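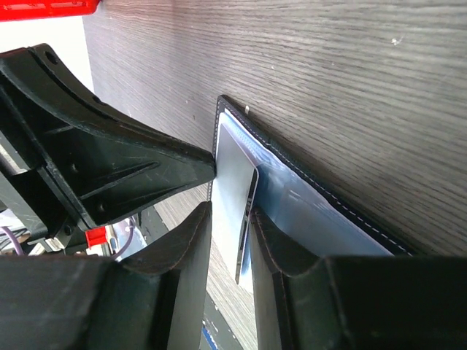 Mojtaba Yazdani asked at the end of the session whether the checkout episodes would be released in full or only the ones shown to visitors. The answer is in full, and this card covers them.

Sistska Open Day Checkout Set
Data card, version 2

Summary

The set contains teleoperated episodes of a grocery checkout task, recorded on a two-arm tabletop cell at the Brorkum lab. Part of it was recorded in February during setup. The rest was recorded at the open day on June 13, 2020, with visitors watching. Nuvbridge maintains the files and the loader.

Contents

Total episodes: around 3,000
Open day episodes: 200
Views: fixed workspace camera, plus a camera at each wrist
Other streams: joint positions, gripper opening, operator commands
Annotation: one task label per episode, plus a success flag set by the operator

Task

Episodes cover parts of a checkout sequence: moving groceries, opening a card case, handling single cards, and bringing a card to the reader. Few episodes contain the whole sequence. The loader field "segment" gives the part attempted.

Card handling is the hardest segment. Cards are thin, and a card holder can shift or flex when the fingers close on it. Operators were told to stop and release if the grip looked wrong - those episodes are kept and flagged as failures.

Workspace

The arms are fixed to a common rail at the front of the table. Panels close off the back and both sides. Item positions were changed by hand between episodes and were not measured, so the set should not be used for absolute pose evaluation.
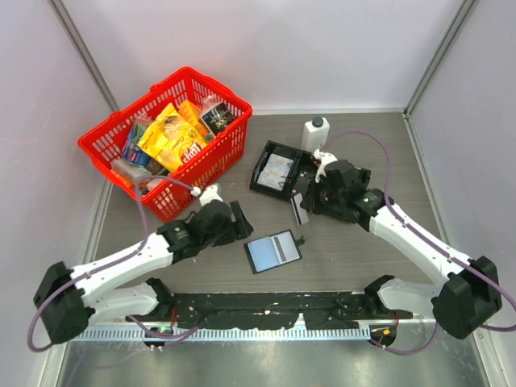
Fig. 2. Checkout cell with shopping basket, open card case and reader.

Open day episodes

Visitors could request a segment but did not operate the arms. Requests favored card handling, and the open day portion is skewed toward it. Train on the February portion first if a balanced mix matters. Audio was not recorded.

Known issues

- The wrist views lose sight of small items once the fingers close.
- Reflections from plastic sleeves and the reader display change with arm position.
- Operators did not apply the success flag in the same way. Some marked a card touching the reader as a success, others required it to be held in place.
- Cables pass through the workspace view and can hide items near the basket.

Loading

The Babaei loader reads both portions. Set "portion" to "setup" or "openday"; the default returns both. Version 1 index files will not load and must be rebuilt.

Contact

Report bad flags or missing files through the Nuvbridge tracker, with the episode number and segment.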